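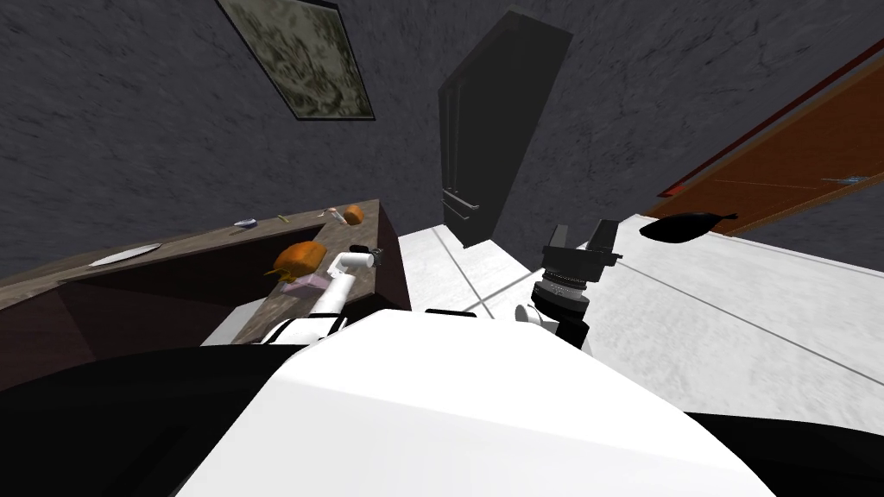
Do cats purr because they're happy?

Sometimes, but a purr on its own is weak evidence. Cats also purr when they are hurt, when they are giving birth, and at the vet's.

By Tzu-hsuan Lau
April | 4 comments

Handout 2: What is a purr for?

Start with what is fairly solid. The muscles of the larynx tighten and relax quickly, the breath is chopped up as it passes, and the sound carries on through the in-breath as well as the out-breath. There is still argument over how much of this needs steady signals from the brain, so don't write "solved" in your notes.

Now the shaky part. You will have read that purring heals bones. The usual reasoning goes like this: certain low vibrations have been studied as a help to bone, a purr is a low vibration, so the purr must be a built-in repair kit. Look at the gap in the middle. To close it you would want purring cats compared with cats that don't purr, with the same injury and the same care. Ask whoever makes the claim for that study. I have asked for ten years and mostly been sent magazine articles.

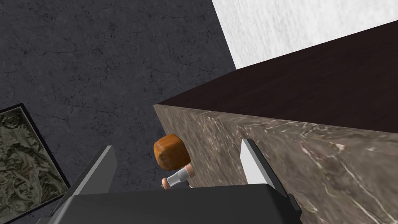
The food purr has better support. Some cats put a higher, cry-like note into the purr when they want breakfast, and listeners tend to rate it as more urgent. Fine. Whether the cat "knows" what it is doing to us is a separate question, and the recordings can't answer it.

Be careful with owner surveys too. Take the Plellgate questionnaire we went through in class. It asked, "How does your cat purr when content?" The person filling it in has already been told what the purr means. De Smet's rewording (note what the cat is doing, then note the sound) is duller and much more useful.

For next time: watch a cat for two short spells, one before feeding and one well after. Write down posture, ears, tail and sound. Leave out "happy," "smug" and "grateful." If you have no cat, use the Bundia recordings and say so at the top of the page. Grimthorpe, chapter 4, is optional, and I'd skip the part on healing.

Share this (10)

Get new handouts by email. Unsubscribe at any time.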